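From: Sioned Probert
To: workshop-list
Date: July 28, 2022
Subject: Re: [workshop-list] Table surface for the Skurkton room

Lâm Đặng wrote:

> We still need to settle the tabletop before the order goes to Zandell. White shows every pencil mark and the dark one shows dust. Does anyone have a light gray in use, and can you send a picture? Also, is the finish shiny? The old tables at Sheehan were and I couldn't read a drawing on them after lunch.
>
> Lâm

Hi Lâm,

We have light gray. I would order it again. The finish is matte and smooth, and I can lay a tracing on it under the ceiling lights without tilting my head to get rid of the glare.

The color is the one thing to check. On the sample card it looked like a warm gray to me, and on the table it goes a little cool, even slightly lavender. Quang Phan says he doesn't see it. If your walls are cream, ask for a loose sample first and leave it in the room for a day or two.
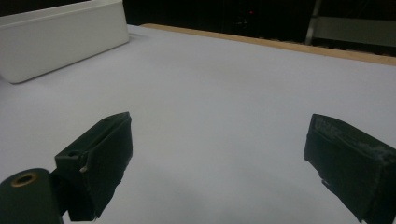 Light gray top, matte. Slight lavender tint, darker toward the bottom center.

For cleaning we use a damp cloth and a drop of dish soap. Pencil comes off with that. Ballpoint needs a second go, and red marker left overnight in March is still faintly there at my end of the room. Please don't use the scouring pads from the kitchen - they leave shiny patches and those don't come out.

We paid 1,242 for the tops alone, delivered. The quote with new legs was 2,569, so we kept the old legs and Đức Diệp drilled new holes for them. It took him an afternoon. He has the drilling template if you want to borrow it, but check your legs against it first because the Skurkton ones may be the older pattern.

Delivery was quoted at six weeks and took seven. They left everything at the street door, so have two people there to carry.

One question back: are you keeping the felt pads from the old tables? Gaétan Dufour could use them for the stools if not.

Sioned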